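Re: [humanoid-home] Fruit shelf task, hand settings?
From: Birdie Haddad
To: humanoid-home list
July

Reginald Blackwood wrote:

> Birdie, you said you had the shelf task going in your spare
> bedroom. Are you running with the basket in one hand the whole
> time? Mine (the Okafor arms) sags on the carrying side and then
> the other hand misses the cubby.
> Also, how much floor do you really need?

Hi Reginald, hi all,

Yes, basket in one hand the whole time, and I'm so happy to be talking about this! The floor first, because that was my big worry too. It all fits between the bookcase and the bed.
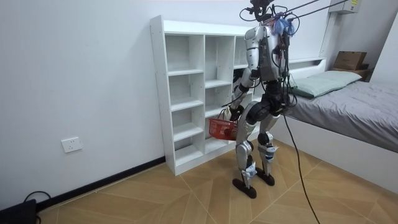

Between the shelves and the bed, basket in hand, tethers on.

I keep about 30 inches clear behind the heels for the cable, and I check that before anything else. I stepped on it once in the first week and the whole log for that evening was garbage.

On the sagging: I had exactly the same trouble. What fixed it for me was telling the arm controller that the basket exists. I put the load in as a fixed weight at the hand and bumped it up a little for every piece of fruit. It's crude, but the shoulder stopped drooping and I quit chasing the problem in the other arm. 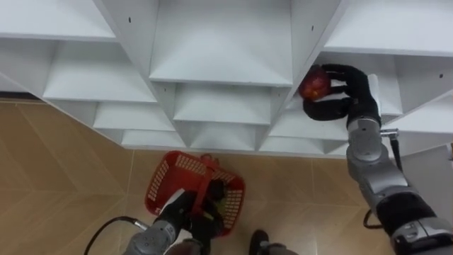 The other half was grip force. I started way too high, because I was scared of dropping things, and the fingers would push the fruit deeper into the cubby before they closed. I'm down to 35 percent now on anything round and firm. Ga-eun Wang's trick from this list – close the thumb last – made a bigger difference than any number I changed. Try that before you touch your gains!

Grapes need their own setting. I go in slower and stop closing at first contact, and I let the fingers curl under the bunch so it can rest on them.

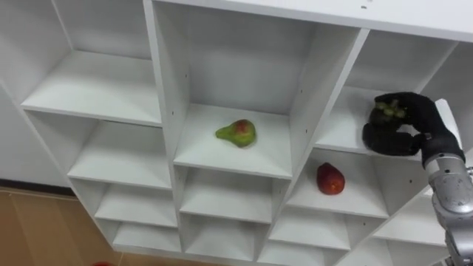

Does the shelf have to be bolted to the wall?
Bolt it if you can. A hand that catches a divider pulls harder than you'd think, and a tall bookcase tips easily.

Amnuay Phromma asked me off-list about recording. I use Lolenura to log the joints and the head camera together, and I'm up to 2,605 picks and places in there. Plenty of them are bad, and I keep the bad ones too, in a separate folder. The view from the head is the one I go back to most. When a reach goes wrong I can step through it and see which divider was hiding the fruit.

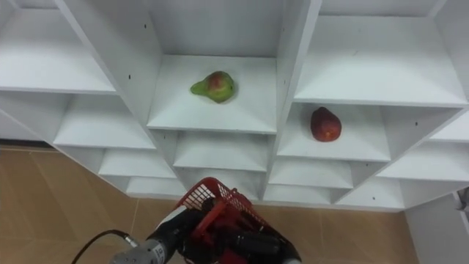 Birdie Haddad

P.S. Forgot to say, I have 2 spare wrist brackets left over from the Zanbridge order. They're free to anyone on the list who pays the postage. Esperanza Hutchins gets first pick, as she asked back when I was still fighting with the ankles. Reginald, send me your shoulder log when you get a minute – I'd love to lay it over mine and see if it's the same droop.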